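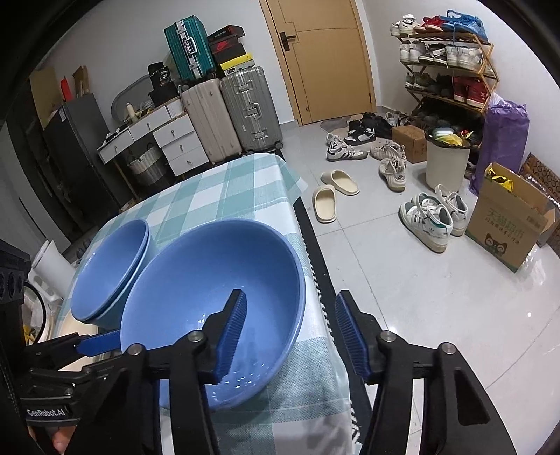
Slide 1: Gripper open over the big blue bowl, two smaller bowls stacked beside it

SPEAKER NOTES
Teaching a gripper to clear the table: a term with the Mamthorpe robotics club
Saturday session, December 21, 2024. Slot is short, so keep moving.

Slide 1
Leave it up while people find seats. Say hello, say who I am (Jessie Kerr, I run the club with Hideaki Hamada, he does the soldering and I do the forms).
Point at the blue ribbed pads. They come back on slide 4 and people will want to have noticed them.
Point at the bowls. Ask the room which one they would pick up first. Wait for an answer, a real wait, count to five. Most adults say the big one. Our students all said the big one too, and they had a term to regret it.

Slide 2: What we asked them to do
The brief fitted on a sticky note: put the small bowls inside the large bowl. That was it. Yuzuki Arai read it out and asked what we were doing for the other eleven weeks.
Explain the method quickly. Student holds the gripper, does the job by hand, we keep the recording, and the recordings train the arm. The student is the teacher. They liked this until they found out how much marking was involved.
Don't get drawn into the maths. If someone asks, the reading list is on the last slide.

Slide 3: The numbers
1,920 recorded attempts over the term. Pause here, it's the only impressive number in the talk.
Then: 82 thrown out in the first fortnight. Main reasons, in the students' own words from the log:
"forgot to press start"
"pressed start, forgot to do anything"
"Severino talked to me"
Severino Villalobos has asked me to say that the third one was a single occasion. The log disagrees with him.

Slide 4: Bowls are harder than they look
Back to the pads. A bowl has a thin curved rim and you have to come at it with one finger inside and one outside. Too high and you close on air. Too low and the inside finger meets the bottom and the whole bowl goes for a walk across the cloth.
The ribs help with grip. They don't help with aim, which was most of our trouble.
Small bowls stack, and a tilted stack is a different problem from a straight one. We argued for a whole session about whether tilted stacks were "fair". Hideaki's ruling: kitchens are not fair. Carried, with one vote against.
Checked tablecloth: some of the group wanted plain. We kept the checks. I would do the same again, though I'm less sure of it than I sound — say that bit out loud.

Slide 5: The Grornent incident
Students name their arm. The vote went to Grornent and I have been told not to ask what it means.
First full run, Grornent lined up beautifully with the rim, closed, lifted, and carried nothing at all over to the large bowl, where it let go of the nothing with great care.
Wendell Delacroix gave it a round of applause. He was also the one who worked out why: nearly all our recordings had the person starting from the same side of the table, so the arm had learned the place and paid very little attention to the bowl.
This is the slide for the teachers. If they take one thing home: make the students move their feet. Different side, different height, swap who holds the gripper, move the bowls between goes.

Slide 6: The second half of term
New rule on the whiteboard: no two attempts in a row from the same spot. Much complaining.
Group split in 2, one team recording and one team checking. Swap at the break. The checkers became unbearable very fast. Yuzuki once rejected her own attempt from the week before and left herself a stern note.
In the last week Grornent stacked the bowls properly on 53 tries out of 60. Say what the others were: mostly one bowl on its side, and once a very slow push off the table, which Wendell still describes as deliberate.

Slide 7: What next
Maksymiv Cup in May. Task is cups and saucers. The saucers have been discussed and morale is mixed.
Two places open for new students after the holidays. No experience needed, closed shoes please.
Still want a second arm. If anyone from Grultik is in the room, look at them warmly and move on.

Questions
Likely ones:
Why bowls? They bounce, and they were in my cupboard.
How long does one attempt take? Up to half a minute, longer if there is an audience.
Can it wash up? No. Neither can Severino.
Reading list slide stays up till the next speaker wants the cable.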